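# Vakumley Storage Swap, the small things table

Jan 16, 2023

I went in doubtful. The Vakumley swap has been going on in one form or another for years, and the pitch never changes: bring what you don't use, take what you will, go home with less. I have gone home with less exactly once, and that was because I left an umbrella behind.

This gallery page used to be a long one. Most of the older pictures were of cardboard boxes and I have taken them down. The notes that went with them are still here, since a few people wrote to say they used them when sorting their own closets. I have left my doubts in. If you want a page that tells you sorting will change your life, there are plenty of those.

## Cloth

The cloth pile is where good intentions go. Every household has lengths of fabric it is keeping for a project, and the project is always curtains. The swap's rule is that a piece has to be big enough to cover a chair seat or it goes to rags. I think the rule is too kind. Half of what passes would never be sewn by anyone.

Folding is the other argument. The Distholm handout that came with the sign-up sheet says to roll cloth so you can see every piece at once. I tried it for a month at home. Rolled cloth unrolls. Flat folding with the fold facing out shows the color just as well and stays where you put it – at least until somebody pulls one from the bottom.

Bright colors do go faster. I don't know that this means they get used. Somebody's green becomes somebody else's green, and it sits in a different closet.

## Small bright things

Next come the objects that fit in one hand and have no obvious shelf. Orange, in my experience, is the color of things people bought so they wouldn't lose them. I have my doubts about that as a system, having lost several.

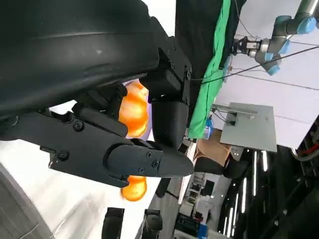
**Should small items be sorted by color or by use?**

By use, if you plan to find them again. Color sorting looks tidy on the first day, but it puts a bottle opener next to a dog toy, and you end up searching every bin for both.

The Oprea bins, which somebody always recommends, come in sets of two and have a lid that is sold separately. I bought 2 sets in November. They are decent bins. They are also the reason I now own a drawer full of things that are only there because there was a bin for them, and I would ask anyone who is about to order some to wait until the sorting is finished. You may need fewer than you think, or a shoebox.

## What went and what stayed

I kept a tally this time, mostly to settle a disagreement. We put out 105 items on the small things table and 46 were still there at the end. The flyer had promised that "nearly everything finds a home." You can do that subtraction yourself and decide what "nearly" is worth.

What stayed was what always stays:

- lids with no jar
- single candle holders
- chargers for phones that no longer exist
- mugs with the name of a bank on them

What went was less predictable. A bag of mixed buttons was gone before the tables were straight. So was a cheese grater I would have called worn out. The nice glass vase that everyone said would go first sat there all afternoon and came home with me again.

## Leftovers

Leftovers are supposed to go to the Istdale collection point. They take kitchen goods and clean cloth and turn down anything with a cord, so the chargers came back too. The collection point closes early in winter – check before you load the car, as I did not.

I am told there will be another swap, with a stricter limit on mugs. I'll believe the limit when I see a mug refused. The vase is available to anyone who wants to pick it up, and so are the lids.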